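Pre-session check, demonstration cell 6, Royer building
Date: 2nd February
Checked by: Luminița Căpraru
Task set: mixed tabletop, bimanual, teleoperated

Status codes: OK, FIX (repair before recording), NOTE (record, but log it).

## Cell and power

- [x] Emergency stop tested from operator's seat. OK
- [x] Emergency stop tested from the door side. OK
- [x] Floor kept clear for the operator's feet. **NOTE.** Walkway tape lifting near the door. Sinan Avcı to replace.
- [x] Table sections pushed together and level. **NOTE.** Seam still visible. Thin items can catch on it, so keep start positions off the join.

## Arms and grippers

- [x] Joint limits loaded from the Vulla profile, not the default. OK
- [x] Gripper force cap at 50% for all tasks. OK
- [ ] Wrist cable slack checked through full reach, both sides. **FIX.** Right side rubs at full extension. Re-tie, then repeat the sweep.
- [x] Jaws wiped and checked for chips. OK

## Cameras and logging

- [x] Head and wrist streams share one clock. OK
- [x] Free disk space above session minimum. OK
- [ ] Dropped-frame alarm audible at operator's seat. **FIX.** Volume was down. Killian Lacroix has the mixer password.

## Objects and episodes

- [x] Power bank casing checked for swelling or dents. OK
- [x] Cable examples include both bagged and unbagged starts. OK 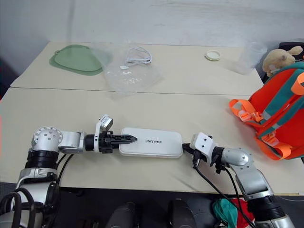 - [x] Episode counter reads 2,139 at start of shift. OK
- [x] Failed grasps kept and labelled as failed. **NOTE.** 12 episodes from November still carry no outcome label. Leave them out of training until Othmane Benkirane has reviewed them.
- [ ] Object layout changed between blocks. **FIX.** The last two blocks used the same layout.

Recording may start once the three FIX items are signed off.

Countersigned: Refugio Montes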